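Plultwood School of Photography - Student Projects - Portrait and Event Work

What Couples Ask Before They Book: A Term Project Report

When I started this project in July I thought I already knew what people want from a wedding photographer (pretty pictures, of course!), but talking with couples in Hemmin changed my mind quite a bit. I sent out 40 short surveys and then sat down with nine of the couples for a longer chat, usually over coffee, and usually for much longer than planned.

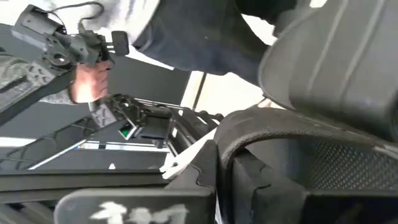 Lilla Fülöp
Second-year student, Portrait and Event Work

Price came up early, as you might guess, but the question I heard most was how long they would wait for their album. My teacher, Meriem El Idrissi, had told me to listen for that one, and I'm so glad she did. Two couples had never thought to ask who owns the files, and we ended up reading their contracts together at the table.

Next term I'd love to ask the same things of the photographers.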